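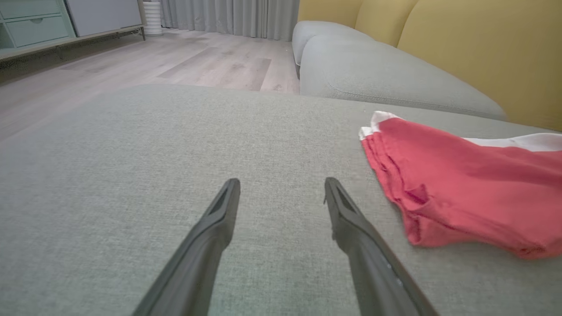
Can a robot tidy your room yet?

A red cloth lies crumpled on a sofa cushion. You can pick it up and fold it without thinking. For a robot with two grey fingers, this is a hard job!

Why is cloth so difficult?

A cup keeps the same shape when you lift it. A cloth changes its shape every time you touch it — one corner goes up, another one slides under. The robot must find an edge among all the folds, and then close its fingers on it.

How do robots learn?

They practise. At the Rurar workshop in Plernthorpe, a robot named Brorka tried 240 times to fold a small towel. It did it well 67 times. The other times it made a ball, or dropped the towel on the floor.

So, can they do it?

A little, and slowly. Machines in factories are very good when each thing is always in the same place. At home, things are everywhere. For now, you still have to tidy your own clothes.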